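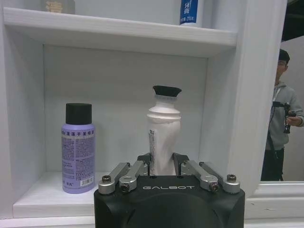
Vukiston mirror cabinet: a small bathroom owner's verdict

I'd been putting off buying a proper bathroom cabinet for 2 years, mostly because everything I liked was deeper than the gap between our basin and my forehead. Then Sedow had the Vukiston down to 995 kronor in November and I gave in. It's white, it goes on the wall, and it has open shelves on the left and a mirror on the right. That was my whole wish list!

What goes on the shelves

There are three open compartments, one above the other, plus a thin ledge along the bottom. I keep the things I grab half asleep in the lowest one (spray, bottles, anything with a fat base) and the toothpaste sort of stuff higher up. Tubes are happiest standing against the side, or they topple every time somebody shuts the door a bit hard. The white does show smudges, mind you, so I give it a wipe whenever I'm doing the basin.

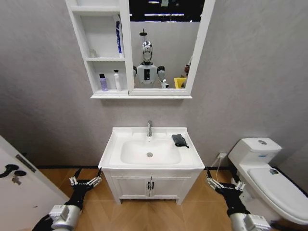

Putting it up

Two of us did it before lunch, and most of that was arguing over the spirit level. The screws in the packet were rubbish for our wall, so I bought better ones from Fanonent. Do hold it up and look in the mirror before you drill! Our first pencil line was perfect for me and gave everyone else a lovely view of their own eyebrows.

I did look at the Vídalín as well, which was 200 more with all the shelves behind doors. Very smart, but I know myself and I'd never see the back of it again.

My one real moan is that the shelves don't move, so really tall bottles still end up on the basin top next to the tap.

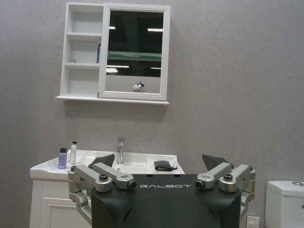
Can you change which side the mirror door is on?

Only if you buy the other version. Ours came with the shelves on the left and the holes are drilled for that, so check the box before you leave the shop.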